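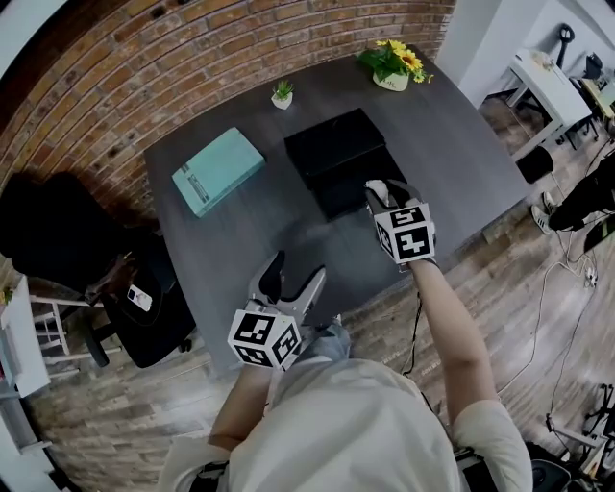 Viernes, mesa gris junto al ladrillo

Orden de la mesa, 2a vuelta. Caja negra en el centro tirando a la derecha, tapa puesta. Libro verde azulado plano a la izquierda, no moverlo mas. Suculenta y girasoles al fondo, los girasoles casi en la esquina.

- piezas blancas pequeñas: quedan 25 en la bolsa de Karaki, pedir otra (ref 496, preguntar a Samira)
- la tapa sigue levantándose un poco, Aurélien dice que es el cartón de dentro. Recortar 2 mm y probar
- silla negra metida a la izquierda, si no no se pasa
- cables blancos del suelo: falta cinta!! me he enganchado 2 veces

Lunes sin falta: etiqueta nueva para el libro, regar la suculenta (poca agua), devolver el cúter a Noreo.

Lo de la estanteria blanca lo dejo para otro dia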